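Wednesday, May 30, 2018
Table covering, bench 2

Checked the white cover before deciding whether to reorder from Prellitz. It has been on since October. Elsa wants a matte surface with no glare under the ceiling lights; the old Kouris mat failed on that.

Condition: matte finish still good, grain slightly uneven. Faint gray scuffs and specks, one small dark stain on the left half, some wrinkling. The pale wood shows around the edges, so the next piece should be cut larger. Oval black tray stays on the sheet for now. 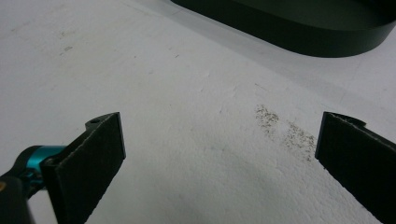
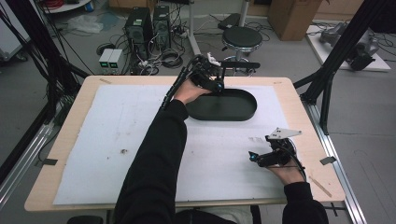
To do
Wipe the stain with a damp cloth, no solvent. If it stays, leave it.
Ask Roxana for the Tullov price on a 600 mm roll, order ref. 263.
Pick up the plastic bag behind the table and the thin stick on the front right corner.
Tape at the table border: leave in place until the new sheet is cut.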